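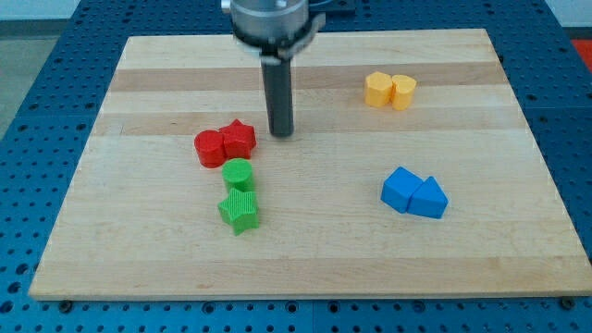
Teófilo Valderrama keeps most of his blocks in fruit crates, and he wanted to show me the board before we sat down. He has made toys and learning materials for small children for many years, first in wood and now also in plastic, under the name Vellik. The subject of our conversation was a small set he calls Pruretti: short plastic blocks in strong colors, which stand on a plain board. The board is maple, glued together from strips, so that pale cream bands and darker tan ones follow each other across the top. There are eight blocks on it, two of each color. The red pair is a cylinder and a star, and the two are touching. "The color is the same and the shape is not," he said. "For a child of three years this is already a big question."

I asked him what the question is, exactly. He took some time before he answered. He speaks slowly and he often goes back to correct a word.

"When you tell a child, give me the red one, and there are two red ones, the child stops. Some children give you both. Some children give you the one that is nearest. And there are children who look at you and ask, which? I like all three answers. But the third child has noticed that my sentence was not enough."

His first sets were different. He painted every block its own color, because the shops asked for it, and the result was that children never needed to look at the shape. A kindergarten teacher wrote to him about this one July. She had used the set during a whole school year, and her group knew all the colors and almost no names of shapes. Valderrama kept the letter in his workshop for a long time before he did something about it. "I was a little offended," he said. "Then I tried it with my grandson, and the teacher was right."

The new blocks come in color pairs. He prints them himself, and he does not polish the sides. They have fine ribs that you feel immediately when you take a block between two fingers. I wanted to know if the ribs were a decision or only a result of the printing.

"At first it was only the printing. I had a plan to make them smooth. I made 7 smooth ones by hand with sandpaper, it took me a complete afternoon, and then I gave them to the children together with the others. They slipped. A small hand is not always clean, you know, there is banana on it. With the ribs they hold better. So I put away the sandpaper."

The tops are flat, so one block can be put on another one. According to him, the cylinder is always the first to be stacked and the star is the last. Adults do the same, he has observed. People pick up the star, turn it, look at the points, and put it down beside the others, but they do not build with it. He has thought about leaving it out. The parents who buy from him were against it.

We talked for a while about the board, which is the part he seems to be most proud of. Why does a set of blocks need a board at all? A table would be enough, I said. He did not agree.

"A table belongs to everybody. There is the bread on it, the newspaper, the telephone. When I put the blocks on the board, the child understands that this is the place. Also when we finish, I take the board and I carry everything away in one time. The mother is happy."

The wood comes from Gisler, a sawmill that sells him short pieces which are not long enough for furniture. He glues them into strips and planes the top. No two boards have the same order of light and dark, and he refuses to sort the wood by color. One customer sent a board back with the complaint that it was striped. He replaced it with another one, also striped, and wrote her a friendly letter. She kept the second.

The stripes are useful in the games, too. He showed me one that his grandson invented, in which a dark stripe is a river and the blocks must wait on one side until somebody calls them across. You can call by color, by shape, or by both. If you call by color, two will come. "Then the child laughs, because he has called too many," Valderrama said. "He wanted one and now he has guests."

I asked about business. Until now he has made 100 sets, and he knows where many of them went. A firm with the name Tonent, which supplies kindergartens, has asked him for 2,000. He has not said yes. He would need to give the printing to somebody else, and the boards as well, and he is afraid that the first thing they would do is to choose a cheaper wood with no stripes. His daughter thinks that he should accept. They discuss it every Wednesday, when she comes for dinner.

"She says to me, Papa, more children would have it. This is a good argument and I don't have a good answer. I only say that I would like to see every board before it leaves. With 100 you can do this."

Before I left, I wanted to try the calling game myself, so he called and I moved the blocks. I was slower than I expected. He said "red", and my hand went to the cylinder, and he waited. Then he asked me why I had not brought the star. I told him that I had not thought about it. He wrote something in a small notebook, and when I asked what it was, he said that he writes down what the adults do also.

He would like to make a second set with the same colors and other shapes, and he is looking for a way to print a half moon that does not fall over when a child pushes it. The last attempt was still on the windowsill, lying on its back.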